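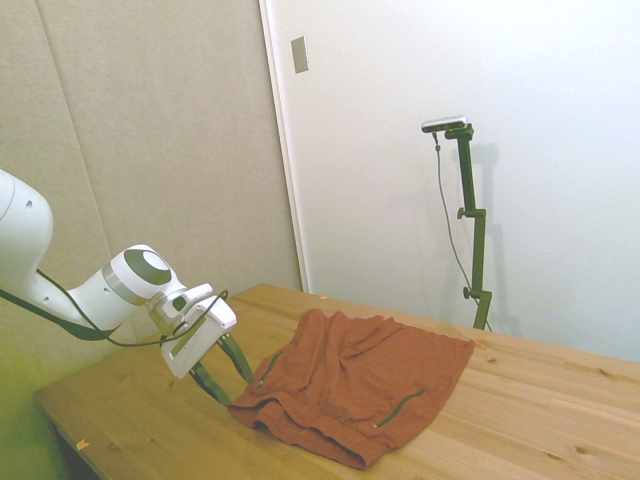 Early readers wanted for a children's adventure novel

I'm looking for 10 young readers, plus a grown-up for each, to read my new book before it goes to print. It's called The Lamps of Dreradden and it's the second story set on the island of Sivasance. You don't need to have read the first one!

The manuscript is 221 pages long and suits readers of nine and up, though confident younger ones are very welcome too. There are tide caves, a stolen rowing boat and a goat called Dixit who gets far more chapters than I planned.

You'd have seven weeks to read it, on paper or on screen - whichever you like best. After that I'll send a short list of questions, which should take some 40 minutes to fill in. I'd love to know where you got bored, where you got lost and which bits you read twice. Please be blunt. Spelling mistakes are my job, so don't worry about those.

I can't pay, but every reader gets a signed copy and their name in the back of the book (first name only, if a parent prefers).

To take part, ask a parent or guardian to write to me through the contact page by the end of May, with your age and the last book you really enjoyed.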